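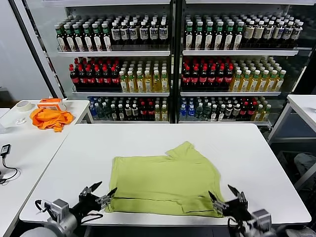 Fig. 1. T-shirt laid flat on the table, collar at upper right.

Category: Course Handouts > Garment Care, Unit 4

Folding a T-shirt

Lay the shirt on a clear, flat table and smooth it from the middle outwards. Pull the hem straight before you make any fold. Look at the collar too. Ribbing is thicker than the body and tends to stand up, so press it down with your palm.

Most shirts in the practice box are plain jersey. It stretches easily, so hold it by the edges and keep the pull light.
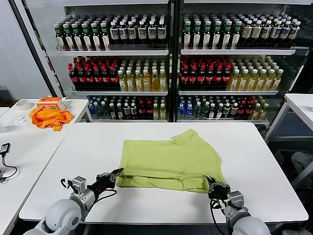
When the hem is turned up, check that the band is the same depth all the way along. If one lower corner sticks out, open the fold and start again from that side. Creases left at this stage will show in the finished pile.

Next, bring each side in to the centre and lay the sleeves back on themselves. Fold the body up in two turns. The finished width for the Harries shelf is 30 cm.

Practice: fold 40 shirts before the June assessment and hand your sheet to Meirion Trevor.

Plokura Training, Room 1066. Back to top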